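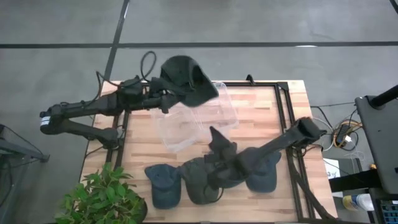

Course Notes / Tabletop Automation / Unit 6

Unit 6: Sizing up a two-arm kit (the Yan, from Wullilar)

Instructor: Maj-Britt Magnusson
Lab sessions: Nikau Pryor
Notes last revised June 14, 2020

What this unit covers

Up to now we have talked about single arms bolted to a bench, and about hard parts: blocks, bottles, gears, things that stay the shape you left them. Now we get to the fun part. Two arms, one table, and soft stuff. I have been looking forward to this unit since the course began, and I hope you'll see why once you have spent an afternoon with a hat that refuses to be a hat.

The kit we use as our case is the Yan, sold by a small company called Wullilar. You are going to look at it the way a buyer would. By the end you should be able to read a spec sheet for a kit like this, know which lines matter for your own job, and run a fair trial before anybody signs an order. You don't have to end up liking it. I like it a lot, and I'll try to flag where that is showing.

Words we will use

Cell: the arms, the table, the frame, and whatever holds the work. When you compare prices, compare whole cells.

Reach: how far the gripper can get from its base and still do something useful. The number on the sheet is usually the arm at full stretch, and an arm at full stretch is weak and has few choices about which way to point.

Shared zone: the part of the table both grippers can get to. In a two-arm cell this is the number you want first, and hardly any seller prints it.

Deformable: anything whose shape changes when you pick it up. Caps, socks, bags, cables.

Episode: one recorded run of a task, start to finish, good or bad.

What you get for the money

The Yan comes as two arms, a black aluminum extrusion frame that sits on top of a table you already own, the cabling, and a license for Prurkov, the control and recording software. The list price we were quoted for the frame and mounting set alone is $2000, and the arms are priced apart from that. Ask for the full quote in writing, with shipping.

I want to say something nice about the frame. It is the dullest item on the quote, and it is the one I would fight to keep. It outlines most of the tabletop, and both arms mount to it, so the distance between the two bases is fixed. Anyone who took Unit 4 with clamps will remember what happened when a clamp crept overnight and every saved position was off by a finger's width. With the extrusion you can also hang extra brackets wherever you like. The table in our picture is a butcher-block one, pale narrow strips, and the same frame will go on a lab bench or a folding table (please not a folding table).

Two complaints. First, the slots in the extrusion collect lint like you wouldn't believe when you work with fabric. Second, the printed manual shows the frame bolts in a different order from the one in the Prurkov setup screen. Follow the setup screen.

The task: caps and a clear bin

Look again at the picture at the top of these notes. The left arm has a dark green hat in its gripper, crumpled and partly inverted, with the brim hanging over the upper edge of the clear container. Three baseball caps are lying along the near edge of the table, and the right arm reaches over part of that row.

I picked caps for this unit after trying a pile of other things, and they are wonderful teaching objects. A cap is half stiff and half floppy. The brim behaves like a small board and the crown behaves like a sock. Grab it by the brim and you know where the brim is, and very little about the rest. Grab it by the crown and the brim swings wherever it pleases. A cap also has a right way up, so you can argue about what "done" means. Is a cap in the bin upside down a success? Decide before you start, write it down, and don't change your mind halfway through the afternoon!

The clear bin deserves a paragraph too. You can see the wood grain through the walls, and so can any camera you put on the cell. Clear plastic is hard on depth sensors and on a lot of vision software, which may find the tabletop where the wall ought to be. Students often ask to swap it for a nice solid-colored box. You may do that in exercise 5, as a comparison, and I would love to see what you find. For everything else, leave the clear one in.

Dark colors make it harder as well. Navy, charcoal, slate, and dark green caps under black arms give your software little contrast to work with. A seller's demo will nearly always use a bright red or yellow object on a white table. When you go to a demo, bring your own objects. Put them in your bag and pull them out at the end and ask, very politely, if they could run it once more with these.

Reading the arms

Some things to notice about any two-arm cell, and how the Yan does on each.

Crossing. When one arm works over a row of objects, its links and cables cover those objects from above. The right arm in the picture hides part of the middle cap. Software that plans from a single overhead view has to remember what was there. Prurkov keeps the last clear view of a covered area and shades it gray on screen, a small touch that I think is the best thing in the whole package. You always know which part of the picture is fresh and which part is memory.

Cables. Look for loops. A cable on an arm needs slack so the joints can turn, and slack has to go somewhere. On the left arm it arcs up above the linkage near the middle joint. I prefer a loop up high to one hanging down by the work, where it can snag a brim. During your trial, move each joint slowly to both ends of its travel and watch only the cable. Do this before you watch anything else.

Grip on soft things. Grippers meant for hard parts tend to be judged by force. For fabric, ask how the gripper knows it has hold of something thin. The Yan gripper reports how far open it stopped, and for one layer of cotton that reading is very close to fully shut. Nikau will show you how to set the threshold in lab. Expect to redo it when you change from caps to anything thicker.

The second arm. You pay nearly double for it, so ask what it's for. For dropping caps in a bin, one arm will do fine. For turning a cap right side out, or holding the bin still, or passing from one side to the other, you want two. Write down which steps of your own job need both hands at once. If the list is empty, save your money.

How Nikau runs the trial

Nikau Pryor has put more hours into this kit than anybody else I know, and the lab sheet is Nikau's work. The short version goes like this.

Put the same objects out every time, but let a different person place them. People who know the robot start placing things kindly without meaning to.

Record everything. Prurkov starts a new episode when you press the pedal and closes it when you press again. Keep the failed ones. Last August the lab group recorded over 200 episodes with soft goods, and the failed ones were what everybody wanted to look at afterward.

Note who touched what. If a person reached in and straightened a cap, the episode is marked as helped. A helped run can still teach you a lot, and it doesn't go in the success column.

Stop for lunch and start again without recalibrating. You want to know how the kit behaves on an ordinary day.

Comparing with the other offer

We also have a quote from Trustau, who will set up a complete cell and maintain it for a yearly fee. It is a service, so the comparison with a kit is a bit lopsided, and that's a good thing to practice on. With Trustau you get a person to call. With Wullilar you get a parcel, a forum, and full access to every recording you make. Read the Trustau terms on data closely, especially the paragraph on who keeps the episodes after the contract ends. I asked about it twice and got two answers.

For a class, or a small shop where somebody enjoys tinkering, I would pick the Yan. For a warehouse that needs the line moving on Monday morning, I would at least let Trustau come in and show what they can do.

Exercises

There are six. Do the first four on your own and the last two with your lab partner.

1. Sketch the shared zone for two arms mounted on opposite sides of a table. Mark where you would put the bin, and explain your choice to someone outside the course.

2. Write a definition of "done" for putting one cap in a bin. Then write down three ways a robot could meet your definition and still annoy a customer.

3. Take the Wullilar quote and the Trustau quote and put them on one page, in the same order, with the same headings. Leave blanks where a seller gives no figure. Then write the email asking for what is missing.

4. Pick a soft object from home and describe how you would grip it with two fingers. Try it with your own thumb and forefinger, eyes closed.

5. Run the cap task with the clear bin and then with a solid one. Keep the lighting the same. Report all the runs.

6. Turn a cap right side out using both arms by hand control. Time is not graded. Neither is dignity – mine took most of a coffee break the first time.

Before lab

Tie back long hair and leave scarves on the hooks. Know where the stop button is and press it once before you do anything else, so your hand has been there. Bring a cap if you have one you don't mind lending, any color, though dark ones are especially welcome. Put your name inside it. Questions about the exercises go to me, and anything about pedals, thresholds, or lint goes to Nikau.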